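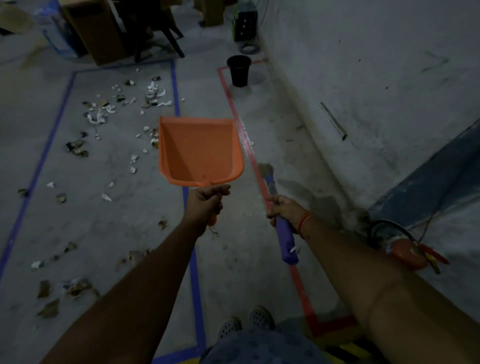 Re: Govov pamphlet – speech text and print run

List home | Threads | By date | By author | Search

June 2019

Hello all,

Replying to the question from last week about the Govov speech. The quoted part is below so people who joined since then can follow.

> Does anyone know which text Medton is using for the pamphlet? The
> council record leaves out the exchange on the audit, and the version
> in the Kozan paper has it but drops the opening. I would also like
> to know if the annotated edition is still planned. Our reading group
> wants to order copies before the recall hearing.
> – Eilidh Gillies

Medton is using the council record as the base text. The exchange on the audit has been put back in from the recording, set in smaller type so readers can tell it apart. The opening is complete. I checked it against the recording and found 2 places where the clerk had smoothed out a sentence. Both now read the way Govov said them.

The introduction is short and gives the dates of the complaint, the vote to open proceedings and the first hearing. It does not take a side on the outcome.
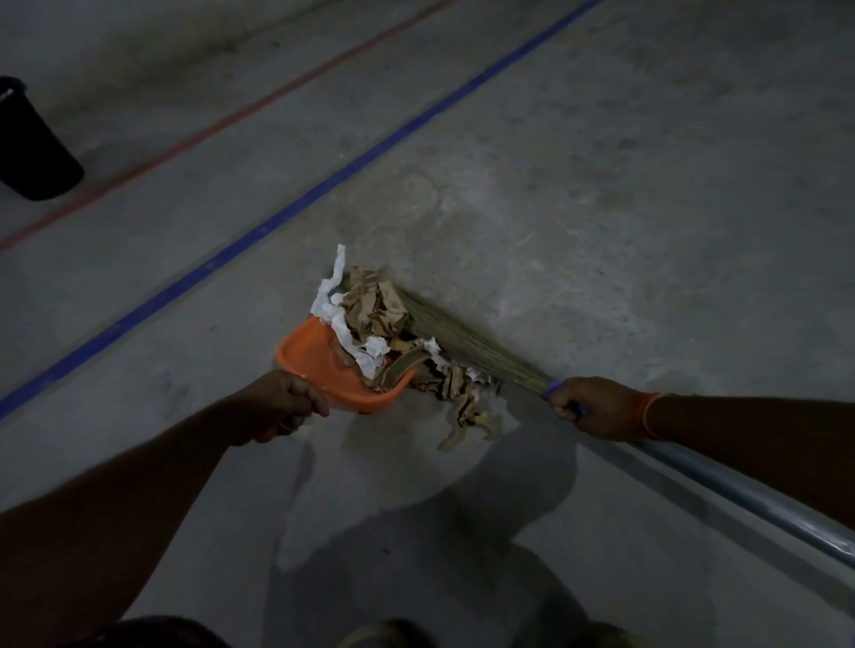 On the annotated edition, it is still planned but it will come after the hearing. The notes depend on documents the council has not released yet, and Brurkura has a records request in for those. I would not wait for it if your group meets in June.

The first printing is 400 copies. Groups can reserve up to 50 without paying ahead. Single copies are sold at the front desk in Kozan or by mail. The pamphlet is stapled, and the type is large enough to read aloud from, which a few people had asked for.

One correction to my earlier post. I wrote that the reply from the council's lawyer would be printed at the back. It will be a separate sheet, folded in, as permission came after the pages were set.

Eilidh, if you send me a number for your group off list I will pass it on to Medton with the others.

Back to top | Contact the list owner | Messages copyright their authors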